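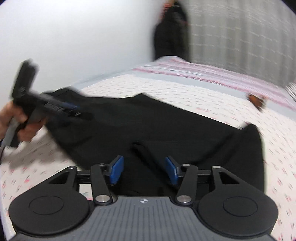

Black on the bed again, on the sheet with the little pink and red marks.

I have been meaning to write about folding for ages, and every time I sit down to do it I end up putting the kettle on instead, so today I am having my tea first and no excuses.

It was the black things that set me off. Most of the washing in this house can be dealt with half asleep. Towels, pillowcases, tea towels — I could do those in a power cut. But give me a big black garment and I turn into somebody who has never met clothes before. You can't find the seams, you can't tell the front from the back, and every bit of fluff in the county comes to live on it. I used to do mine on the sofa in the evening with only the lamp on (I know, I know) and then wonder why I'd gone out with my label showing under my chin.

My friend Edith Restrepo cured me of the sofa. She used to work in a shop called Lilach, years ago now, and she told me they had 639 jumpers to refold after one particularly dreadful sale. She came round for lunch in May, watched me wrestling a cardigan on my knee, and marched the pair of us upstairs to the bed. "Flat first," she said, "and then you can think."

So flat first it is. I make the bed up to the bottom sheet and leave the duvet over the chair, and I put the pale sheet on if I've got a lot of dark washing to get through. You can see the edges of everything against it! I spread the whole thing out as far as it wants to go, smooth it from the middle with the side of my hand, and then hunt for the shoulders. Once I've got the shoulders the rest follows along quite nicely. Sleeves in, sides in, up from the bottom in two goes.

I don't iron much. My mother would be horrified, but she had a proper linen cupboard and I have a shelf above the boiler. I did try one of those folding boards, the Cosska one, which Kevser Aydoğan swore by and lent me for a fortnight. It made very smart little squares, but my arms got tired and it was too narrow for anything roomy, so back it went with a jar of marmalade by way of apology.

The other thing I'd say is to do the dark things in the morning if you possibly can. We get lovely light in the back bedroom until eleven, and I can tell navy from black without carrying socks to the window one at a time. I still have a mixed pair from the winter and have decided to be fond of them.

Next I really must tackle the airing shelf, where there is a fitted sheet rolled up like a sausage. Yuzuki left a comment last time asking how I fold those and I'm sorry, Yuzuki, I've been putting off answering you. I'm going to have another go at it after supper, with the radio on.

Contact me | © Please ask before borrowing my words | Back to top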